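작업 노트, 2023년 4월 9일

어젯밤에 Rochelle이 공유 폴더에 올려둔 로그부터 열어봤다. 손목 쪽 자세 추정이 또 튀었다. 지난번엔 창문 반사 탓이라고 내가 큰소리를 쳤는데 블라인드를 다 내리고 찍은 것에서도 똑같이 튀었으니 그 얘기는 취소해야겠다 (Rochelle 미안). 튀는 자리가 궤적 중간이 아니라 항상 시작하고 조금 뒤라는 게 영 수상하다. 손을 들어 올리면서 홱 돌리는 그 순간 같은데, 아직은 느낌일 뿐이고 그래프를 겹쳐봐야 안다.

그래서 오늘 오전은 통째로 로그 정리에 썼다. 지금까지 모은 에피소드가 2278개인데 이름 규칙이 세 번이나 바뀌어서 엉망진창이다! 12월에 찍은 것들은 사람 이름이 파일 앞에 붙어 있고, 그다음 것들은 물건 이름이 앞에 있고, 요즘 건 그냥 번호다. 스크립트로 한 번에 바꾸려다가 Felicidad가 영어로 쓴 이름이랑 내가 한글로 쓴 이름이 섞여 있어서 정렬이 이상하게 나왔다. 결국 한글 이름은 손으로 고쳤다. 다음 사람을 위해 적어둔다. 새 규칙은 과제 약자, 밑줄, 네 자리 번호. 띄어쓰기 금지, 한글 금지, "진짜최종" 같은 거 제발 금지 (내가 제일 많이 썼더라).

정리하다가 길이가 너무 짧은 에피소드를 80개 골라냈다. 시작 버튼을 누르고 바로 멈춘 것, 손가락을 벌린 채 아무것도 안 하고 끝난 것, 물건을 떨어뜨리고 "아" 하고 끝난 것. 지우지는 않고 따로 빼놨다. Kazuhiro가 실패한 것도 나중에 쓸 데가 있다고 했고 나도 그 말엔 찬성이다. 다만 학습 목록에 섞여 들어가면 곤란하니까 목록 파일에서는 확실히 뺄 것. 내가 두 번 확인했다. 그래도 누가 한 번 더 봐주면 좋겠다.

교정 얘기. 손가락에 붙은 마커로 벌어진 폭을 읽는 부분은 꽤 잘 된다. 완전히 닫았을 때 0이 안 나오고 살짝 음수가 나오는데, 패드가 눌려서 그런가 보다. 닫는 힘을 바꿔가며 재보니 세게 쥘수록 더 내려간다. 보정값을 상수로 박아 넣을지, 매번 시작할 때 한 번 닫았다 열어서 재는 걸로 할지 고민하다가 후자로 했다. 사람마다 쥐는 힘이 너무 다르다. Getachew는 호두 깨듯이 쥔다. 시작할 때 닫고, 열고, 잠깐 멈춤. 이 순서를 화이트보드에도 적었다.

그리고 노출! 자동 노출을 켜두면 그리퍼를 천장 쪽으로 살짝만 들어도 값이 확 변해서 그다음 몇 프레임은 특징점이 반은 날아간다. 수동으로 고정하고 짧게 두 번 찍어봤는데 확실히 나아 보였다. 두 번 가지고 뭐라 할 순 없지만 기분은 좋았다. 셔터를 더 짧게 하면 어두워지고, 어두워지면 노이즈가 끼고, 그러면 또 특징점이 헛잡힌다. 적당한 값은 내일 조명을 켠 상태와 끈 상태로 나눠서 찾아볼 생각이다. 값은 꼭 표에 남길 것, 머리로 외우지 말 것.

점심 먹고는 Halina랑 발표용 과제를 정했다. 수업 마지막 시연 때 뭘 보여줄지 아직도 안 정했다는 게 말이 되나 싶지만 아무튼 오늘 정했다. 후보가 컵 옮기기, 책 밀어서 줄 맞추기, 봉제 인형 집어서 상자 위에 올리기였다. 컵은 다른 조도 한다고 해서 김이 샜고, 책은 두께 때문에 패드가 밑으로 안 들어간다. 밀기만 하면 되는데 굳이 집으려고 욕심내다가 시간만 날렸다. 그래서 인형으로 간다. 말랑해서 아무렇게나 쥐어도 잡히니까 초보가 시연 데이터를 모으기에 좋고, 보는 사람도 좋아한다 (이게 제일 큰 이유였던 것 같다).

과제 이름은 Tamihana로 하자고 Halina가 그랬다. 뜻은 안 물어봤다. 목록 약자는 TM. 물체 위치는 매번 바꾸되 상자 각도는 에피소드 열 개마다 한 번씩만 바꾼다. 시작 자세는 손가락을 벌리고 상자 쪽을 보는 것으로 통일. 이걸 안 정해놓으면 나중에 사람마다 시작점이 달라서 정책이 첫 동작부터 헤맨다. 지난번 컵 때 그렇게 당했다.
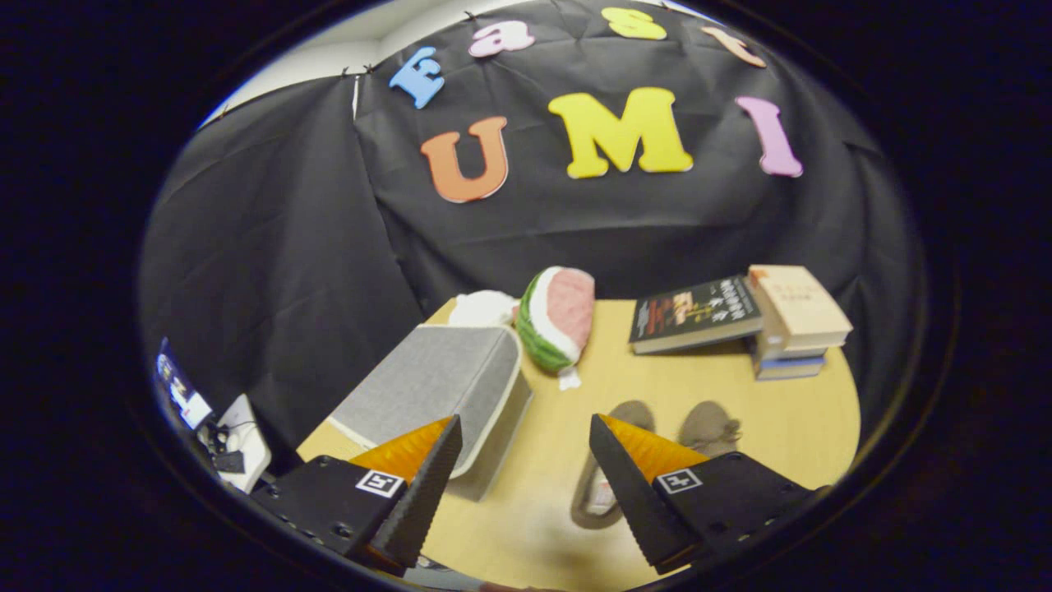 검은 천 앞에서 손가락을 벌린 채 상자 쪽으로 다가가는 각도, 딱 이 정도 높이면 수박 조각 인형도 상자도 책도 다 시야에 들어온다. 천에 붙인 East UMI 글자도 잘 보이고. 나는 여기서 조금 더 내려가서 시작하고 싶은데 그러면 뒤쪽에 있는 것들이 손가락에 가릴까 봐 걱정이다.

Halina Lis: 저는 더 내려가는 거 반대예요. 시작 높이를 낮추면 집는 건 빨라지는데, 물체가 어디 있는지 모르는 상태에서 바로 내려가는 버릇이 데이터에 들어가요. 컵 할 때 정책이 허공을 집던 거 기억하시죠? 높은 데서 한 번 보고 내려가는 걸로 스무 개쯤 모아서 먼저 돌려보고, 그다음에 낮은 시작을 섞어요. 그리고 돌릴 때 손목 천천히요. 제발요.

음, 맞는 말이라 고치기로 했다. 시작은 지금 높이 유지, 손목은 천천히. "천천히"가 사람마다 달라서 숫자로 정하자니까 Felicidad가 메트로놈 앱을 켜자고 했다. 웃겼는데 해보니까 꽤 쓸 만하다!! 내일도 켠다.

저장 공간도 적어둔다. 공용 드라이브에 원본을 두는 건 이제 무리다. 원본은 외장으로 옮기고 드라이브에는 변환된 것만 남긴다. 옮기기 전에 체크섬. 지난번에 Getachew가 옮기다가 케이블이 빠져서 반나절을 다시 했다. 변환 스크립트는 아직 시간 맞춤에서 가끔 경고를 뱉는데, 에피소드 자체는 멀쩡히 나와서 일단 무시 중이다. 무시한다고 적어놨으니 까먹지는 않겠지.

학습은 오늘 저녁에 작은 것부터 걸었다. 2000 스텝만 돌리고 손실이 내려가는지만 본다. 시드는 7. 인형 데이터는 아직 모자라니 컵 데이터로 파이프라인만 확인하는 용도다. 중간에 배치 크기 때문에 메모리가 터져서 반으로 줄였고 그 뒤로는 조용하다.

내일 할 것
노출값 표 만들기 (조명 켬/끔)
로그 튀는 구간이랑 손목 각속도 겹쳐 그리기, Rochelle이랑 같이
TM 에피소드 첫 묶음, 높은 시작으로만
Kazuhiro한테 여분 패드 남은 거 있는지 물어보기
외장 디스크 라벨 붙이기

패드 교체용 작은 드라이버는 두 번째 서랍에 넣어놨다. 쓰고 나면 거기로 돌려놓을 것.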